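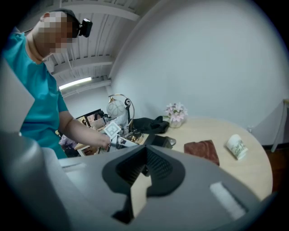 Slide 1: the round table, with the lamp and flowers at the back

Okay, hi everybody — wait for people to sit down, don't start over the chair noise like in October.

Opening: ask who has a table at home that is supposed to be for something. Dinner, homework, whatever. Then ask who can see the top of it right now. (Pause, let them laugh, sip water.)

My talk is about small round tables and why stuff piles up on them. I love a round table! No corners, so there's no obvious spot to shove things, and everything drifts toward the middle or the back. On this one the lamp, the bag and the pink flowers all ended up along the back edge. I'd keep the lamp and the flowers. The bag I'd hang up.

Mention Tamara Lysenko's hallway table in Morncombe, the one with the 900 receipts. She said I could use it. Keep it short, I went on way too long about it at Surkton.
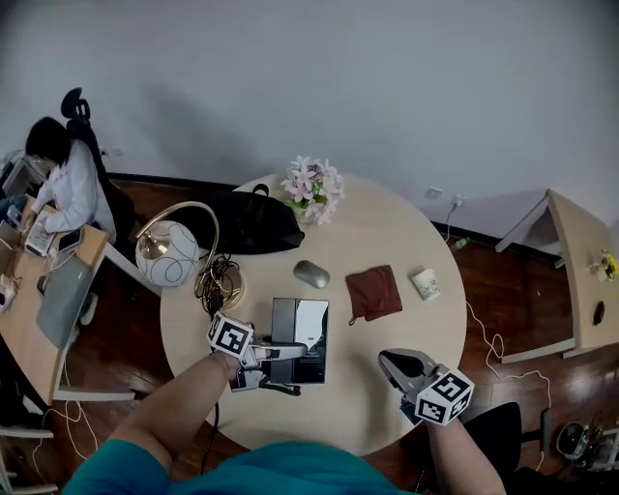

Next part is cables. Always do the cables first, before you touch one single pretty thing. A tangle by the lamp base makes the whole table look messy even when there's plenty of bare wood left. Clip the cord under the top, run it down one leg, done. And the cable on the floor too, please, you will trip on it.

Then the little things — mouse, cloth pouch, paper cup. The cup goes in the trash if you're finished with it. The mouse and the pouch can share a shallow tray, and Ihor Tymoshchuk will have two trays up front if anyone wants to pass them around.

Fake flowers: say I'm fine with them. Somebody always asks. Dust them.

If we're short on time, skip the Wukside story and go straight to the ten-minute reset. Handout is by the door, 500 copies, so take one for your sister.

Questions. Repeat them into the mic!!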